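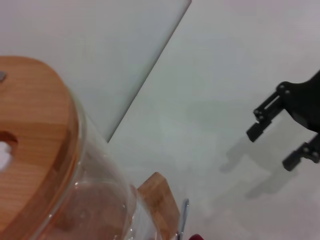

Glass drink dispenser on a wooden stand: is the height enough, and how to stop the drip?

Posted by Serpil Coşkun

Hello everyone. In August I bought a glass water dispenser with a metal tap, and it sits on a low wooden stand. I like it very much, but I have two problems with it.

First, the space under the tap. My tall glasses do not fit, so I must hold them at an angle and sometimes the water goes on the table. Second, after I close the tap, it continues to drip. I measured the space under the tap and it is 118 mm. My glasses are higher than this.

Do I need to buy a higher stand, or is it better to change the cups? And for the drip, is it the tap or the rubber ring? I would prefer not to empty it and take everything apart two times.

Thank you in advance.

Barış Tatlı

Hello Serpil. I have used a dispenser of this type for 5 years, so I will try to answer both things.

For the height, please do not put books or a box under the legs. A full dispenser is very heavy and the legs of such stands often go outward, so they need a flat and hard place. I changed the cups. A normal coffee mug is lower than a tall glass, and it is also easier to hold with one hand while the other hand is on the lever.
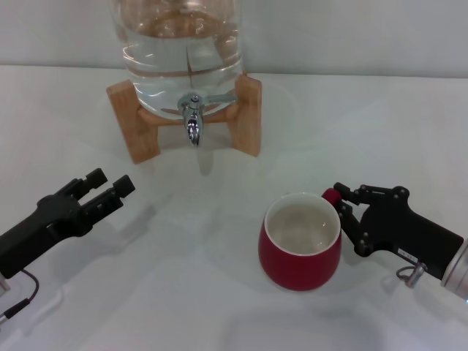
Red mug beside the dispenser, with the lever of the tap pointing to the right.

For the drip, you should first look where the water comes from. Dry everything with a paper towel, then put a dry piece of paper under the tap and another one behind it, where the tap enters the glass. Wait 90 minutes. If the paper behind is wet, the problem is the ring. If only the paper under the spout is wet, the problem is inside the tap.

The ring is the easy case. Empty the dispenser, open the nut inside by hand, clean the ring, and put it back flat. On my Pralska there is one ring inside and one outside, and I had put both on the same side. Tighten by hand only, because glass can crack with a tool.

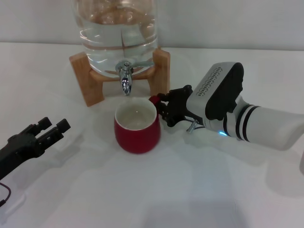 When you fill it again, put only a little water, to a level just over the tap, and leave it for 24 hours with a mug under the spout. If the mug is still dry after this, you can fill it to the top.

Consuelo Herrero

Mine was dripping also, I just bought a new tap. It was cheap. Measure the hole before you order, I did not do it and the first one was too big.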